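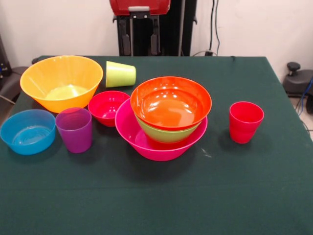

Bowls and cups on the green cloth. Table setup, Duso project

ok class project thread. our team is Odidley (dont ask). task is stacking and sorting plastic dishes with the arm, 11 point rubric, demo in front of everybody

pink, green, orange nested = what we want a finished stack to look like. shiny plastic is a pain tho, glare all over that orange one

log is at 852 tries since January. most of them bad. most of them mine
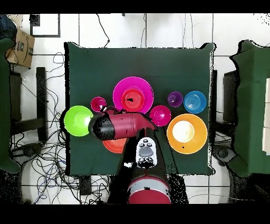
Posted by Drukstead · 12 March 2018

gripper out over the table by the green bowl. plates in the mix too, way harder, they lie so flat

need 100 clean picks for full credit. grip force is still a guess, 2 settings left to try

also teh cables. taping those down tomorrow

more after lab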